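Irnthorpe prep kitchen, bench notebook. Wednesday, February, started 07:40
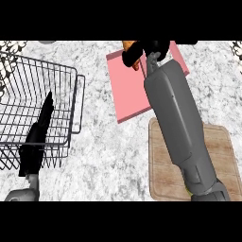 Sim, basket and boards layout. Right arm has the orange item over the pink board, left arm at the wire basket.

Ran the sim again before letting anyone near the real bench. Layout is the one Natnael drew up after watching the early shift: basket left, pink board at the back, wooden board front right. The marble is a library texture. Our counters are steel and have never looked that expensive.

Set 100 runs going with the basket pick. 13 failures, most of them the left gripper catching the mesh. Fallari sent a padded finger to try. It arrived with a 41-page manual, so I have put the kettle on.

Lino D'Amico came over from the bread section at ten to see what was replacing him. Watched four runs, said the right arm's forearm blocks the middle of the wooden board and asked where his hands were meant to go. Fair question. We had planned for him to trim on that board while the arm loads the other one. Nobody upstairs had asked him, and I can't say I had either.

What changes on paper: early shift stops lifting from baskets, all 700 items of it, and does trimming and checking. What changes according to Lino: he used to set the pace and now something else does. He also picks out the bad ones by feel as he lifts them, a job which appears nowhere in the task list. Added it. No idea yet who does it.

Natnael wants a pause pedal on the trimming side. Simport's quote covers a pause button on the far wall, presumably for the exercise. Have written back.

To do:
- swap the two boards in the sim and rerun
- padded finger on the left, same seed
- pedal: chase Simport
- Lino to stand at the taped-out bench for an hour, paid, and complain. I'll take notes
- rota wording. "Freed up" is to come out of it

14:15. Boards swapped. Forearm now hangs over the pink one, Lino's side is clear. Failures not counted yet, run still going.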